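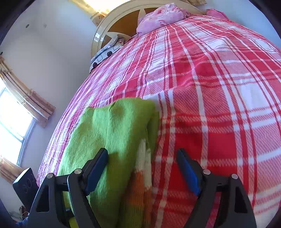 Figure 2. Green garment on a plaid blanket.

Section 3. Registering a section series to the Liditz reference atlas

Read this section before you load anything. Most of the bad alignments we get sent come from people who trusted the automatic fit and went straight to cell counts. The automatic fit is a starting guess. Treat it like one.

You will need a full series of Nissl-stained coronal sections, scanned at one resolution, and a copy of the Liditz atlas installed under Skuvari. The older Memico plates will open, but their boundaries around the amygdala were drawn from fewer animals and we don't recommend them for anything you plan to publish.

3.1 Preparing the series

1. Open Skuvari and choose New Series. Give it a name that includes the animal number.

2. Import the scans in order from front to back. The program sorts by file name and does not look at the tissue, so a misnamed scan will land in the wrong place without any warning.

3. Page through the whole series by eye. Flip any section that was mounted backward. The Detect Flipped button claims to do this for you. It misses sections near the midline crossing of the anterior commissure, where left and right look much alike.

4. Mark torn or folded sections as Damaged. Do not delete them. Deleting a section closes the gap and shifts everything behind it.

Note: The import limit is 1592 scans per series. Larger sets have to be split, and the two halves will be fitted separately. Expect a visible step where they meet.

3.2 Setting landmarks

1. Pick the first section where the corpus callosum joins across the midline. Press L and click the join.

2. Do the same for the anterior commissure and for the front edge of the hippocampus.

3. Enter the cutting angle if you know it. If you don't, leave the box blank. A guessed angle is worse than none, whatever the tooltip says.

4. Click Fit.

Caution: Fit overwrites any manual adjustments already in the series. There is no undo. Save a copy first.

3.3 Checking the result

The program reports a match score when it finishes. We have seen high scores on brains that were plainly a full plate off, and we have seen poor scores on good fits where the cortex had shrunk during processing. The score mostly tells you how well the outer edges line up. It says very little about the thalamus.

1. Turn on Overlay and set it to half strength.

2. Check the habenula, the mammillary bodies and the substantia nigra. If any of them sits outside its outline, go back to 3.2 and move your landmarks.

3. Have a second person check the same structures without seeing your notes.

4. Export the boundaries only after both of you agree -- and write down which atlas version you used.

Note: The Khokhar plug-in offers to skip this part with its own confidence map. Fulgencio Tlapale ran it against hand-drawn boundaries in April and it disagreed with him on almost 2 out of 3 hypothalamic nuclei. Until someone shows us better numbers, leave it switched off.

Section last revised 14 Jun 2024.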